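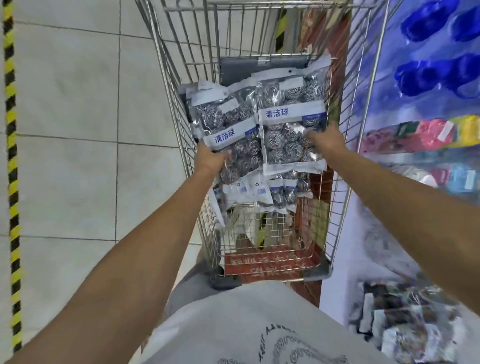
Right, a few of you asked what I use on the baking trays at the hall, so settle in, because I have opinions about steel wool and I've been saving them up.

First thing: buy the balls, the coiled springy kind that look like a nest of silver ribbon, and leave the fine grey pads in the shed. The pads are lovely for taking rust off a chisel. On a roasting tin they fall to bits and you're picking whiskers out of the sink for the rest of the evening.

The packets at our grocer say 清洁球 on the label, which is just "cleaning ball". Doesn't get plainer than that, and I do love a product with no pretensions. They come in a clear bag, so you can see how tightly they're wound before you hand over any money.

I always get more than one bag. My mother would have cut each ball in half and made it last till June, but I'm a softer touch – once a ball has gone flat and greasy it only pushes the muck around, and you end up scrubbing twice as hard for nothing.

What I use them on: enamel trays, the oven racks, the cast iron grill plate (only when it's truly filthy, and then it gets oiled again straight after), and the bottom of the big stockpot where the barley catches. It always catches. I have made that soup for years and it still catches.

What I keep them well away from: anything non-stick, the glass door, the good stainless kettle, and aluminium if you care what colour it ends up. I did my sister's Sönmez frying pan with one when I was staying at hers and we had a fairly quiet breakfast the next morning.

For burnt-on sugar, don't start with scrubbing at all. Fill the tray with hot water and a good spoonful of bicarb, put it in the oven at 200 for a bit, let it cool down until you can handle it, and then go in with the ball. Small circles, hardly any pressure. It's very satisfying!

Leave the tray in there for 40 minutes if it's a bad one. I usually put the kettle on and pretend I'm supervising.

Afterwards, rinse the ball under the hot tap, give it a proper shake and hang it up somewhere airy. Mine lives on a cup hook over the sink. If you leave it sitting in a puddle in the soap dish it'll smell like a pond, and so will your hands.

Oh, and gloves, please. The coils can nick your fingertips and you won't notice till you're squeezing a lemon.

Oven racks deserve their own thread, so I'll do those once I've finished ours – there are 2 still soaking in the laundry tub and I need the tub back.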